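3.2 Collecting demonstrations by remote control

All demonstrations in this section were given by an operator wearing the Bridutar glove pair and a headset showing the view from the robot's head. We had expected the glove to be the hard part. Learning to trust the headset took our operators far longer, and the change once they did was a delight to watch. Tineke Baert, who had never driven a robot before joining the project in May, was soon giving demonstrations as smooth as those of our two most experienced operators.

We recorded 83 demonstrations of the drink task. Of these, 59 were kept for training. The rest were set aside for one of two reasons: the operator paused for more than a few seconds in mid-reach, or the glove lost track of the thumb. We did not remove demonstrations in which the operator made a small mistake and fixed it. Those turned out to be some of the most useful data we have, and Section 4.3 shows how much the policy gains from seeing a grasp go slightly wrong and then get put right.

Each demonstration starts with both arms at rest and ends when the operator opens the hand and says "done" into the microphone. Operators were told what the goal was but not how to reach it. Some came at the glass from the side, others from low in front, and this variety is exactly what we were hoping for! The Vaneck data set, which we used for pretraining, contains almost no grasps on clear objects, so every new way of closing the fingers on glass was welcome.
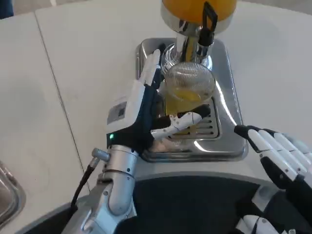 Figure 2. The drink task under remote control, seen from the robot's head.

Grasp timing is where human teachers really shine. Our scripted baseline closes all the fingers at the same rate, while an operator tends to bring the thumb around late, once the other fingers are settled. A wrapped grasp like the one in Figure 2, with the thumb across the front of the glass and the juice spout just above it, leaves little room for a clumsy approach. The idle arm matters too. In the figure the right hand hovers near the edge of the drip tray, and we record its joint angles along with those of the left, so the policy learns where to keep the hand that is not holding anything. Els Segers suggested this after our first trained policy let the free arm drift into the path of the working one, and the fix was wonderfully simple: we dropped the mask on the idle arm and trained again with no other changes.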